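The Ornis Table, by Tamayo

I get asked about my table more than I get asked about my massages, so okay, it gets its own page!

I've been working on the Ornis for 2 years now, out of my little place in Staltville, and before that I had a Matex that squeaked every single time a client rolled over. You know that squeak. You can be halfway through the nicest shoulder release of your life and then, eek, and everybody's awake again. The Ornis doesn't do that. I lean on it, I kneel on it for Thai-style stretches (Kulap Ratanaporn taught me those, and she does not go easy on furniture), and it stays quiet.

It's rated for 300 pounds working weight, and the legs adjust with a push button instead of those knobs you have to fiddle with on your hands and knees. I'm short, so I keep mine on the third notch. Roxana Quispe rents my room in the mornings and she's much taller, and it takes her no time at all to switch it over and back. The padding is 3 inches. Firm on top, softer underneath. If you do a lot of deep work you'll like it, but if your clients expect a feather bed, get the fleece topper too.

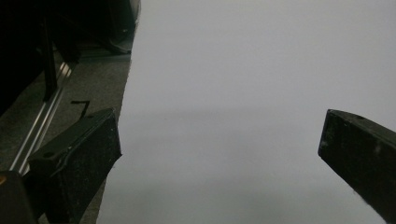

Pale and smooth, with a soft band of shading.

What comes with it: the table, the face cradle with its cushion, and a carry bag with a shoulder strap. The arm shelf is extra, item 903, and I'd say get it. I skipped it the first time and ended up ordering it in November anyway and paying shipping all over again, so learn from me.

Stuff I don't love: the bag zipper is stiff, and the face cradle takes a good shove to go in when it's new. Mine loosened up after a while. Also, wipe the vinyl down with mild soap, please, no alcohol sprays. Heriberto Ticona used those on his for months and the headrest end got all cracked and sad.

I keep a couple in the studio for people to try before they order. Come by after 4 p.m. and hop up on one, shoes off!

Get my table tips and class dates by email. Enter your address to subscribe. You can unsubscribe at any time.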